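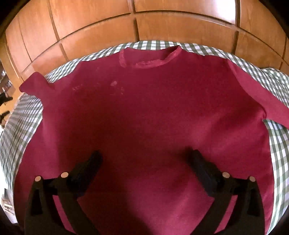
Ticket: dye transfer, maroon jersey, domestic wash
Product: Wendt washer, Stanero control board
Status: open

Reported fault: pink tint on light items after a mixed load at 40. Customer selected Cool Mix. Drum temperature logged at 87 per cent of the way to the Cottons limit by mid-cycle.

Checks so far:
Inlet hoses not crossed. Cold supply confirmed at the tap.
Thermistor reads 11 kilohms at room temperature, within tolerance.
Error memory holds 2 entries, both for heater relay timeout.
Board firmware is the February release.

Relay swapped for a Drakow part. Test cycle run empty, no overshoot. Test repeated with a maroon long-sleeved top and a white cotton strip.

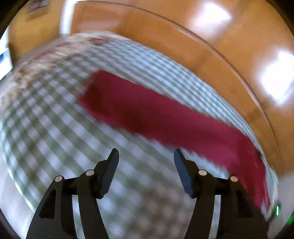 Kavinda Amarasinghe: An empty run won't show it. The relay sticks only once the motor has been drawing current for a while. Please repeat with a full load and log the heater line throughout.

Full load run started at 200 rpm tumble. Heater line being logged. Customer advised to use the cold programme until the board is replaced or cleared.

Assigned to: Shona Bolger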